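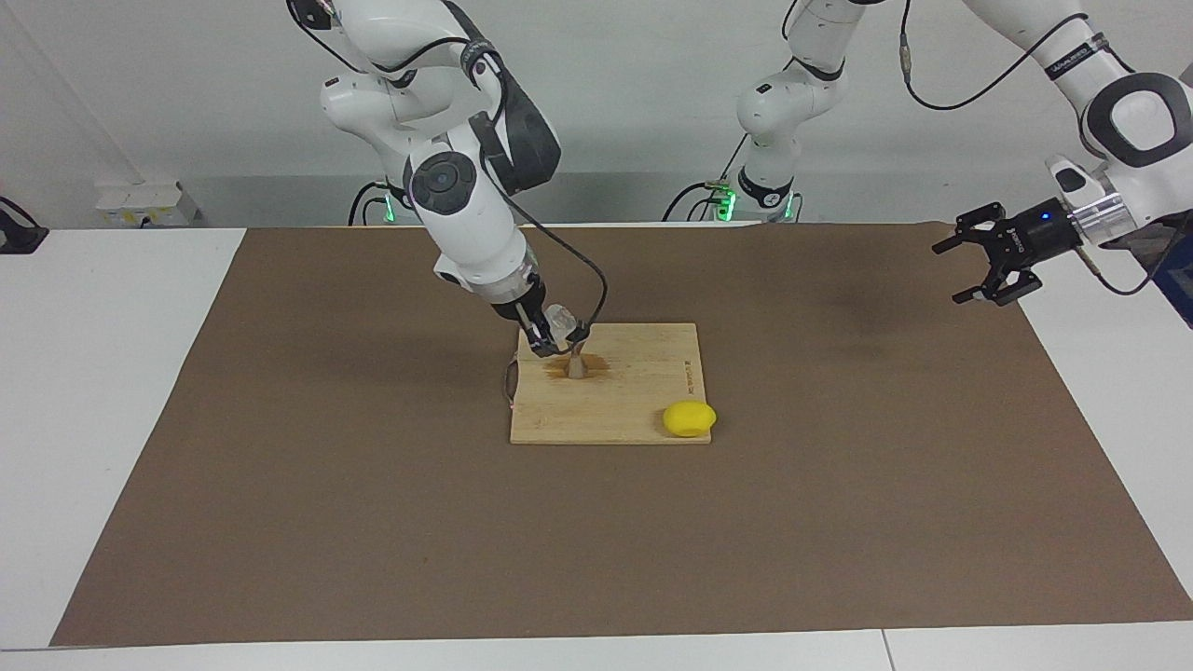
Pladero two-arm kitchen bench: can it do the chores yet?

I run a small cafe in Paltivville and I have wanted somebody else to do the morning prep for years. Pladero lent me the bench for most of February. It is a pair of arms on a table, with software that lets you show it a job and then leave it to try by itself. I kept it in the back room and gave it the kind of work I would give a new hire.

Setup

Ineke Hendriks from the dealer in Wiltuvville came out to install it, and she needed most of a Friday. The arms have to be fixed down and they want more table than you would guess. I put brown paper under everything, and I would tell anyone else to do the same. It keeps glare down and you can throw it out when it gets dirty. A cutting board goes in the middle and you work from there.

What it did well

Moving things from one spot to another is the strong point. A lemon placed on the board got picked up and put in a bowl nearly every time. It also stacked plastic tubs and put spoons in a tray. It does not get bored, and it will do the same move at 6 in the morning as it does at closing.

What it did badly

Clear things are still hard. Glass and clear plastic catch the light, and the gripper would often close a little to one side. Lowering one over an upright peg was the toughest job I gave it, worse than anything with fruit. I logged 19 tries at that on my last day and counted 2 I would call clean.

Wet jobs are a problem too. It can hold a cloth and push it around, but it has no idea whether the board is clean when it stops. A stain in the wood looks the same to it as a spill. I ended up wiping down after it, so I saved no time there.

It is also slow. My cook, Mircea Jitaru, can cut and squeeze a bag of lemons before the arms have sorted them. He was polite about it for the first week.

Two arms or one

I expected both arms to work together more. For most of my jobs one worked and the other waited with its gripper open. The second arm helped when a tub had to be held still -- otherwise I could have done without it.

Cost

The rental is 300 a week with support included. Hendriks answered the phone every time I called, and that counts for a lot with a machine like this.

Would I keep it

Not for prep. If you have a lot of dry, solid items that need to go from one place to another, it is worth a trial. For a kitchen with glass, juice and a lunch rush, I would wait. I sent mine back and I have asked them to call me when the grip on clear items gets better.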